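Clestgate Bin Picking: Student Project Data Card

Summary

Recordings of a KUKA arm working over a metal bin of mixed small objects, made by the robotics project class at Clestgate. The recordings are meant for students in the follow-on course who need practice data before they get time on the arm. They were made in August, over 27 sessions.

Maintained by Pendo Ogola (recording, file layout) and Mairéad Hanrahan (labels, checking scripts).

What is in the set

Each session is one folder. A folder holds the video from the fixed camera, the joint log from the arm, and a short notes file written by whoever was on shift. The notes files vary a lot. Some are a full page, some say "ok" and nothing else.

The objects are ordinary things that came from our desks and the scrap drawer. We wanted a mix of soft, shiny and see-through items, as the earlier class set (Mukow) had only painted blocks and the grasp planner did too well on it. Foil, cord and clear plastic are where most of the label disagreements come from.
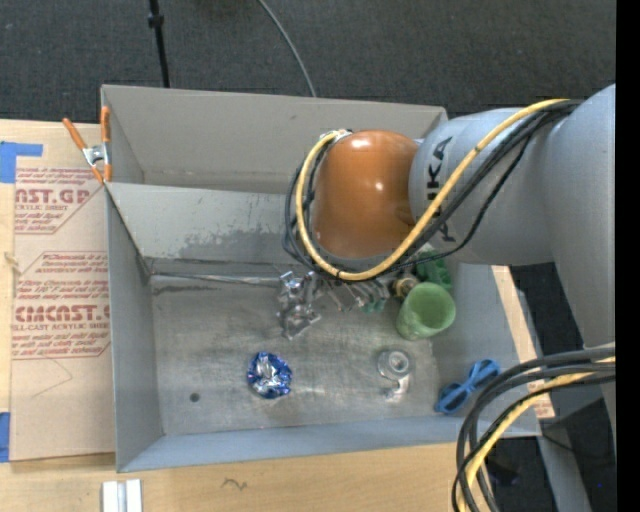 Objects are tipped in by hand at the start of a session and not arranged after that. If something lands outside the bin it stays out until the next session, and the notes should say so. The bin gets nudged now and then. Check its position at the start of every folder and don't carry the calibration over from the last one.

Labels

Two students labeled every session separately. Where they disagreed, both labels are kept, in columns a and b. Grasp outcome is one of: held, dropped, missed, unclear. "Unclear" mostly means the arm was blocking the view.

Known problems

- Four sessions have no joint log. The video is fine.
- Clock drift between the camera and the arm gets worse over a long session. The script akbari_sync fixes most of it — run it before anything else.
- Reflections off the bin floor confuse simple thresholding.
- Cables pass in front of part of the bin. We did not mask them.

Use

Free for coursework and club projects. If you enter something trained on it in the Bustedura challenge, list the set in your entry form. Please don't rename the folders, the scripts depend on them.

To do

Rewrite the two oldest notes files in the current template. Add a loader for the joint logs.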